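Section 8. Labels for boxes, shelves and cupboards

This section covers setting up the Varbridge label printer for household storage and getting labels to stay where you put them. It is written for the version sold with the small mains lead. If yours runs only on batteries, the steps are the same but you will get through a lot of batteries, whatever the packaging says.

8.1 Before you start

You do not need the Surnow app to print a label. The quick-start card gives the impression that you do. The app is useful if you want to print from a list, and for very little else. Everything in 8.2 and 8.3 can be done with the keys on the printer.

You will need:
The printer and its mains lead
A tape cartridge, paper or plastic
A dry cloth
A pencil

Note: Paper tape is cheaper and tears if you look at it. Plastic tape is described as "removable". In our experience it is removable from glass. From cardboard it takes the top layer with it.

8.2 Loading the tape

1. Switch the printer off. It will let you open the lid while it is on, but it may then feed a length of blank tape, and you have paid for that tape.

2. Lift the lid from the notch at the back.

3. Drop the cartridge in with the window facing up and press both corners until they click. One click is not enough.

4. Close the lid and switch on. The display should show the tape width. If it shows 786, the cartridge is not seated. Take it out and go back to step 3.

5. Print one test label with a single letter on it. The first label off a new cartridge is often faint on the left side. Throw it away and print another before deciding anything is wrong.

Caution: The cutter is behind the exit slot and it is sharp. Do not clear a jam with your fingers. Switch off, open the lid and pull the tape back the way it came.

8.3 Setting the text size

The printer offers a setting called Auto Fit. It promises the largest text the tape will hold. What it does is choose a different size for every label, so that "Tax" comes out huge and "Christmas lights" comes out tiny, and a shelf of boxes ends up looking as if several people did it. Leave it off.

1. Press Menu, then Text, then Fixed.

2. Choose 16 for anything you will read standing up and 11 for anything you will read with it in your hand.

3. Press OK and then Save. If you press only OK, the setting goes back to Auto Fit the next time you switch on. We consider this a fault. The makers consider it a feature.

Note: The fancy borders use extra tape at both ends. There are people who like them.

8.4 Deciding what to write

Most advice on this subject tells you to sort everything in the house before you print a single label. We doubt that many people who follow it ever reach the printing. Label what you already have, in the boxes it is already in, and change the labels later.

Write what is inside. "Misc", "Various" and "Bits" are not contents. If you cannot name what is inside in two or three words, the box holds too many kinds of thing, and no label will fix that.

Colour coding is supported if you buy the Gendonico coloured tapes. Before you do, ask who else in the house will remember that green means spare cables. You may find that the word "cables" on white tape does the same job.

The same goes for the numbered system in the Sundqvist booklet, where each box gets a number and the contents are kept in a notebook. It works for as long as you can find the notebook.

8.5 Sticking labels to cardboard
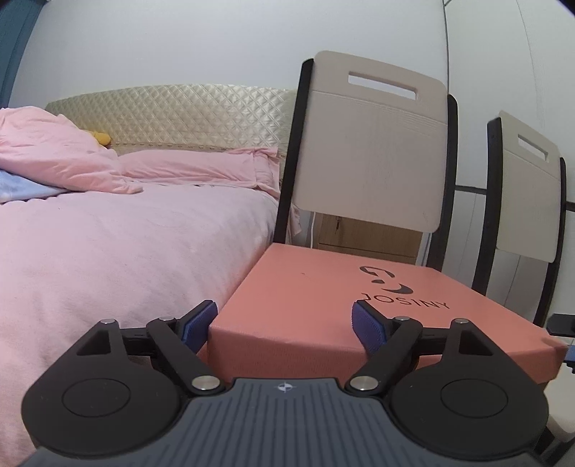
Reused gift and shop boxes are the ones most often labelled badly, as they arrive with printing of their own. Clear tape is sold as the neat choice for them, and on a plain surface it may be. Check first what is already on the lid. A salmon-pink box with JOSINY and a logo across the top in black would turn black lettering on clear tape into a muddle, so use white tape there and keep it away from the name, or put it on a side. A matte cardboard finish like that one also holds dust, whatever it looks like from a distance, and needs a wipe before anything is stuck to it.

1. Wipe the spot with a dry cloth. Do not use a wet one on cardboard.

2. Mark the position lightly in pencil. On stacked boxes, use the side that will face outwards.

3. Peel the backing from one end only, lay that end down and smooth along as you pull the rest away.

4. Press firmly with your thumb, corners last. Leave the box alone overnight before you stack it.

Caution: Do not label the lid only. Lids get swapped, and then the label is wrong with great confidence.

8.6 If a label will not stay on

Try a second label in a different spot before blaming the tape. Cold cardboard is the usual cause, so bring boxes in from the garage or loft the night before. If the new label lifts as well, try another cartridge. Spray glue is sometimes suggested online. We have tried it and would not do so again.

Last checked: 27/10/2023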